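Bilthorpe Household Water Use Study
Progress report, second reporting period
Prepared for the Brukero Fund by Rungnapa Petchrat, project lead

1. Status against plan

The project remains within budget and is one month behind the original schedule. The delay arises from meter access in the older part of Bilthorpe, where shutoff valves are located inside the dwelling and an adult must be present for the installation. The revised end date for fieldwork is October. No change to the final report date is requested.

2. Recruitment

Enrollment closed in July at 756 households, which meets the target set in the grant agreement. Of these, 22 have since withdrawn. Most withdrawals followed a change of address. Withdrawn households are not being replaced, as the baseline period has ended and new entrants would have no comparison data.

Renters remain underrepresented in the sample. Two landlords with large holdings on the east side declined to take part, and their tenants could not be enrolled without consent to touch the supply line. Weights will be applied at the analysis stage. The weighting method is set out in the protocol and has not changed.

3. Metering

Each household has a pulse meter on the cold supply, logging at five-minute intervals. Readings are sent overnight through Gridport and checked the next morning for gaps, negative values and long runs of zero flow. Data return was good throughout the period, with the exception of one outage in early summer when the Gridport account reached its storage limit. The loggers hold their own readings for 7 days, so the gap was filled once the limit was raised.

A small number of meters showed drift when compared with the utility's billing reads. The affected units all came from the first delivery. They were removed, checked against a reference volume and either reset or replaced. Readings from the affected units have been flagged in the dataset -- they are retained but excluded from the interim figures.

4. Household survey

The second survey wave was sent on paper and online. The questions on garden watering were reworded after the first wave, when many respondents gave a weekly figure in answer to a question about daily use. The new wording asks for the number of times watered and the usual length of each watering, as separate items. Comparison between waves on this topic will therefore be limited to whether a household waters at all.

Questions on appliances are unchanged. The answers on dishwasher use agree reasonably well with the flow data. Answers on shower length do not, and the survey values should be treated as a ranking only.

5. Leak detection

The leak routine flags any household where flow does not return to zero during the night. Flagged households receive a letter and, if they agree, a visit. Toilets were the most common source found on visits, followed by outdoor taps. The routine also flags water softeners that regenerate at night, and a rule to recognize their pattern is in testing.

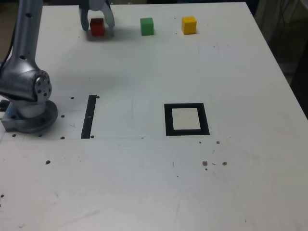
The night window is currently fixed at 2 a.m. to 4 a.m. This does not suit households with shift workers, and the team is testing a window that moves with each household's lowest period of use. Results will be given in the next report.

6. Spending

Staff costs are on plan. Travel is over plan as a result of repeat visits, and the excess has been met from the printing line, which is underspent. Bugti has invoiced for the second meter delivery -- the final invoice is expected on completion of the replacement units.

7. Risks and next steps

The main risk is the loss of further households before the end of fieldwork. A reminder letter with a change-of-address form will go out in September. The team will also carry out 5 follow-up visits to properties with unexplained night flow, complete the softener rule and begin cleaning the survey data.

One decision is requested from the Fund: approval to move the unspent printing balance to travel for the remainder of the grant. A revised budget table is attached.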